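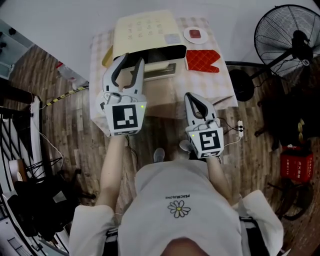 Sunday night, 2/17/19

I told myself I would write one of these every week of the semester, and it is now week five and I have written none, so you are getting all five weeks in one go. Get a cup of tea.

For those of you who only know me from the sourdough posts, I signed up in August for the robotics club at Vunisstead, where I'm taking evening classes. I went to the first meeting thinking I'd sit at the back and watch the young people solder. By the end of that meeting I was on a team, I had a locker key, and I had agreed to spend my Thursday evenings (and, as things have gone, most of my weekends) on what the club calls the kitchen project.

The idea of the kitchen project is easy to explain at dinner and hard to do. We want our robot, which is two arms bolted to a stand and which somebody before my time named Horkent, to do a small job at a small oven. Put the thing in, close up, take the thing out, put it on a plate. My nephew does this with a frozen waffle before school with his eyes mostly shut. Horkent has so far managed the first part, on a good day, if the plate is exactly where Horkent expects a plate.

We teach it by doing the job ourselves, over and over, with a pair of handheld grippers that open and close the way Horkent's do. You hold one in each hand and pretend you have no fingers. Each one has a square marker on the back so the camera overhead can work out where your hands are and which way they are tipped. Then the recordings go to the software people, who do things to them that I only partly follow, and the next week Horkent tries to copy us.

I was sure I'd be good at this. I have been taking things out of ovens for a very long time! But you would be amazed how much of what you do in a kitchen is done with your little finger, or your wrist, or by leaning your hip on something. With the grippers all that goes away. My first evening I pushed the oven clean across the tablecloth trying to get hold of the tray, and then I apologized to it out loud, and that is now on a recording somewhere.

Darcy Gauthier, who runs our half of the team, gave me the best advice I've had so far, and it was to slow down before you get to the thing and never while you're on it. If you dither with the claw half an inch from the tray, the robot learns to dither. It learns everything. One of our boys had a habit of giving the gripper a little shake after he let go of something, like flicking water off your hands, and for two weeks Horkent did the shake. We had to throw out his recordings from that stretch and do them over, and he was very good about it, though we have not let him forget it.

So where are we now? At Thursday's meeting we had 144 good recordings, where good means that the whole job was done start to finish and both markers stayed in view. The goal before the spring showcase is 195. That doesn't sound like a big gap, and I said so, and Darcy gave me a look. The ones we have left are the awkward ones. Up to now we mostly kept everything in the same spot, and from here on the plate has to move, and the oven has to be turned a bit, and the mitt has to be somewhere it gets in the way, because in a real kitchen the mitt is always somewhere it gets in the way.

We also had a long talk (20 minutes, I looked at the clock) about the tablecloth. One side thinks the checks help the robot tell where the table is. The other side thinks it'll get so used to the checks that it will fall to pieces on a plain table. I am on the second side, for what it's worth, having once learned to drive in one car and then been handed the keys to another. We settled on doing the rest half and half. Whoever has a plain cloth they can spare, please bring it, and please wash it first.

The showcase itself is at Brestden this year, and we'll be up against 2 other teams in the household category. One of them folds towels. I saw a clip of it and it was lovely to watch, very calm, and I came away a bit worried for us. The other team is keeping quiet about what they're up to. Our write-up is due well before that, and since I'm the one who likes typing, guess who has it. I've been reading a long paper by someone called Snorradóttir that Darcy passed along, on how many demonstrations you need before more of them stop helping, and I've got as far as the third graph with a pencil in my hand and a good number of question marks in the margin.

What I didn't expect is how much I'd like the recording evenings. They're repetitive, there's no getting around that – reach, grip, pull, lift, put down, back to the start. But one person does the job while another watches the screen and calls out if a marker drops, and in between runs you talk. I've heard about everybody's roommates. I've given out my lentil soup recipe twice. My shoulders ache by the end of it, up high where the arms have been held out, and I've started doing the stretches my physical therapist gave me years ago and that I never once did for her.

Next session is Thursday again, same room, and I'm down for the first hour on the grippers. I'm bringing the blue cloth from the spare room, the one with the candle wax on the corner, and we'll see what Horkent makes of that.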